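**Oiling season at Skindberg**

June is when most of the wooden things at Skindberg get their oil, and we have had a lot of questions at the counter about how to do the same job at home. The workshop will be open every Thursday evening this month for anyone who wants to bring in a board, a bowl or a stool top. Bring the piece clean. We supply the oil and the rags.

The first thing people ask is which oil to use. For anything that touches food we use a plain food-grade mineral oil. It doesn't go rancid, it has no smell, and it can be put on again at any time without sanding. Walnut oil also works and dries harder, but we keep it out of the shared room on account of nut allergies. Olive oil and other cooking oils stay soft and turn sour in the grain, so leave those in the kitchen.

Start by washing the piece with warm water and a little dish soap. Wash both faces even if only one gets used. Stand it on edge and leave it overnight. The next day the surface will probably feel rough, which means the water has raised the grain. Rub it down lightly with fine paper, going along the grain, and wipe off the dust with a dry cloth.

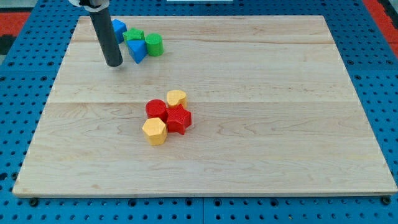 Oil goes on best in a warm room, with more of it than you think you need. Pour a small pool in the middle, spread it by hand or with a rag, and keep going until the whole face is wet. Leave it for an hour and wipe off what is left. On a pale board like the maple one in the picture, glued up from several planks, work the rag along the seams and give any small knots a second pass. Do the edges as well. End grain drinks far more than the face does and may need oil three times before it stops looking dull.

Turn the piece over and do the back the same way. A board oiled on one side only will often cup, and most of the warped ones we see have a dry underside. Let it rest on edge for a day before it goes back into use.

How often to repeat this depends on how much washing the piece gets. A bread board may go half a year. One that is rinsed every night will want oil once a month. Sprinkle a few drops of water on the surface. If they soak in and leave a dark spot, oil it again.

Used rags with mineral oil can go in the wash. Rags with walnut, linseed or tung oil must be laid out flat outdoors to dry before they go in the trash. They can heat up and catch fire in a pile. There is a metal bin with a lid by the back door for any that are used here.

**Other workshop news**

The Clotance sharpening course is full for June. The next one has 3 places left, and you can sign up at the counter. Bring your own knives, wrapped.

The Huamán lending shelf now has 31 titles, including two on chair repair that members asked for last winter. Books go out for a month. Please write your name in the notebook when you take one.

The dust extraction fund stands at $1,429 toward a goal of $2,000. The Grorneneo bowl sale goes toward the same fund, and finished pieces for it can be left on the rack inside the front door until the end of the month.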